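Storage Capacity and Retrieval Effort in a Narrow Utility Room

Project report, Housing and Interior Technology, second-year group work

1. Background

The utility room studied in this project belongs to a rental apartment in the Shek building. It is a narrow room with one door, one window and a washer connection on the short wall. The tenants use it for laundry, cleaning supplies, sports equipment, pet food and seasonal items. At the start of the project everything was kept on two open shelves and on the floor.

The task was to raise the usable storage without moving walls, plumbing or outlets. The landlord allowed screw holes in the long wall only. The budget covered materials, and labor was done by the group.

2. Method

All stored items were listed and sorted by how often they were used: weekly, monthly or less than monthly. Items were then measured, and each was given a bounding box, the smallest box it would fit into. Soft goods were measured folded. The sum of the bounding boxes was compared with the interior volume of each shelving option.

Three layouts were drawn:

Layout A kept the open shelves and added a third shelf above them.
Layout B used the Sakex rail system, with brackets that can be moved up and down in fixed steps.
Layout C used closed Rikness cabinets, floor to ceiling, with a pull-out section next to the washer.

Retrieval effort was tested with a mock-up of each layout built from cardboard and scrap lumber in the workshop. The test person fetched 12 items from a written list, in the same order for every layout. A fetch was logged as clean if no other item had to be moved first.

3. Results

The bounding boxes came to 3137 liters, more than any of the three layouts could hold. The figure is high partly because of bulky items with a lot of air in them, such as the drying rack and two suitcases. Nesting the suitcases and hanging the rack on the wall brought the remainder within reach of Layouts B and C. Layout A was dropped at this point.

Layout B gave 5 more clean fetches than Layout C. In the closed cabinets, small items ended up behind large ones, and the fixed doors hid the labels. Round and irregular items were the worst case in all layouts, as they roll or tip when a neighbor is taken out. Shallow open tubs placed on the shelves solved most of this and were added to the final design.

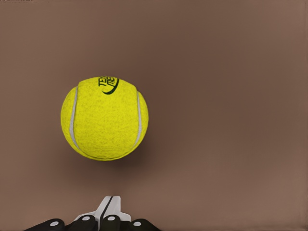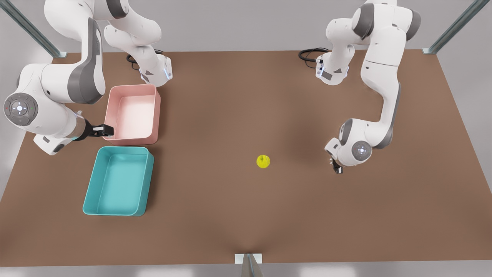
Vakenero's written comment on the draft was that tubs on a high shelf only move the problem, as the user still has to lift the whole tub down to see what is in it, and that the report should state a maximum height for them.

The comment was accepted. In the final design no tub stands above the shoulder height of the shortest tenant. The shelf above that line holds only items used less than monthly, stored singly and labeled on the front edge.

4. Installation

The rails were fixed to the studs in the long wall. One stud was not where the drawing put it, and the rail nearest the window was shifted toward the door. This left a gap at the end of the lower shelf, now used for the ironing board. Shelf depth was reduced beside the washer so that the detergent drawer can be opened fully — a point missed in the first drawing.

5. Sources of error

The same test person was used for all layouts and may have learned the list. Layout C was tested last, so any learning should have favored it. The mock-up doors were lighter than real ones. Shelf loads were taken from the supplier's table and were not checked.

6. Remaining work

The pull-out section from Layout C could be combined with the rails on the washer side. The group has drawn this but not priced it. Lighting under the lower shelf was left out, as the only outlet is taken by the washer.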